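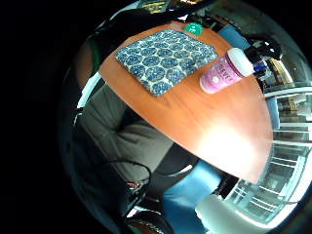 *Fig. 3. Square folded cloth with a repeating blue medallion motif, on an oval wooden table.*

## Unit 6: Repeat structures in printed cloth

**Terms**

- **Motif** – the smallest complete drawn element.
- **Repeat unit** – the area that, when shifted, rebuilds the whole pattern.
- **Ground** – the color behind the motifs.

**Common layouts**

| Layout | Shift between columns |
|---|---|
| Block | none |
| Half-drop | one half of repeat height |
| Third-drop | one third of repeat height |

A brick layout is a half-drop turned 90 degrees: rows shift sideways, columns do not.

**Worked case.** A square repeat unit has a side of 118 mm in half-drop. The second column starts 59 mm lower. The third starts level with the first.

Registration error adds up along the bolt if the screen is stepped by hand. Measure from the selvage each time – never from the last print.

**Reading:** Abbasi, Golshifteh, course packet, section 3. Skip the part on roller engraving.

Problem set due Sunday.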